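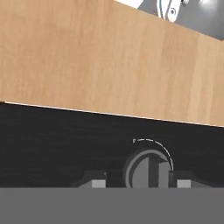

Subject: Re: [plemia-cells] Kitchen cell: arm base, wrist view and the knobs that drift

Hello all,

Thank you for the kind notes after my last message, and sorry to be slow with this one. I wanted to go through the kitchen cell properly before answering, and then of course one thing led to another and I spent most of a Saturday in it.

In February 2020, a list member wrote:

> We loaded the simulated kitchen cell in Plemia as it ships and
> the arm comes up fine, but after a long batch the stove knobs
> no longer read zero at reset. We also see the hand settle a bit
> low over the cooktop. Is this our install, or does everyone
> get it? And how do you keep yours in shape between batches?

It isn't your install! We had both troubles, and they turned out to be separate, although I was convinced for the longest time that they were one and the same. Let me take the low hand first. When we moved the counter from the old layout to the new one, the arm's base offset stayed at the old value, so everything the arm did was 14 millimeters too low. You hardly notice it when the arm is folded up at home, but bring the hand down near the glass and the contact solver starts pushing back, and then the wrist gives that little shiver some of you have written about.

The fix is in the cell file, under the mount block. Change the height there and leave the joint limits alone, please. I changed both at once the first time and had a miserable evening finding out which of the two had done what. After saving, load the cell with the arm parked, step it 1,000 times with no commands going in, and read back the wrist height. If it hasn't moved, you're in good shape. If it creeps, your gravity compensation is reading the old tool mass, and you'll want to clear the cached model before you try again.
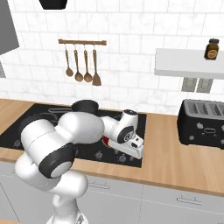 Once the parked check passes, I bring the hand down over the front of the cooktop slowly, with the speed scale turned well down, and watch the contact log scroll by. It should stay empty until you mean to touch something. I like to do the same approach two or three times from different elbow positions, which I know is fussy, but a wrong base height can hide very nicely in one pose and show up in the next.

Now the knobs. They drifted for us too, and the culprit was the reset, which put the arm back but only cleared the knob positions and not their velocities. A knob that was still turning when the batch ended kept a tiny bit of that turn going into the next one. Over 1,224 episodes we had nine with a knob off zero at the start, few enough that I'd been blaming the policy (poor thing). Zero the velocities in the same call as the positions, and raise the knob damping one notch from the stock setting if you still see it wander.

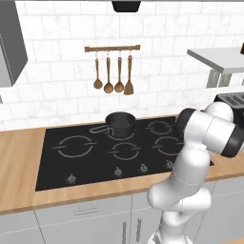 Another list member wrote to me privately that raising the damping was a mistake on the Grulosham machines, where the knobs then felt glued in place and the fingers slipped off before anything turned. The advice from there was to leave damping as shipped, zero the velocities, and add a little friction to the knob joint instead.

I tried that this morning and I have to say I like it better. So please take the friction route first and keep my notch of damping in your back pocket. The values are in the Niskanen branch of the cell, in the file with the kitchen joints, and I've left the old numbers in as comments so you can go back.

As for upkeep between batches, mine is plain: reload the cell fresh, run the parked check, compare the wrist view with the saved one from the last good batch, and only then start the queue. I do the wrist view by eye, flipping between the two, and if the knob has shifted at all against the reference I go back to the mount block.

One question of my own before I let you go. Has anybody on the Zadport build managed to get the toaster's collision shape to load the first time? Mine only takes after a second reload, and I'd be so glad to hear what you did.

Warmly, and thanks again for writing in,
the kitchen cell maintainer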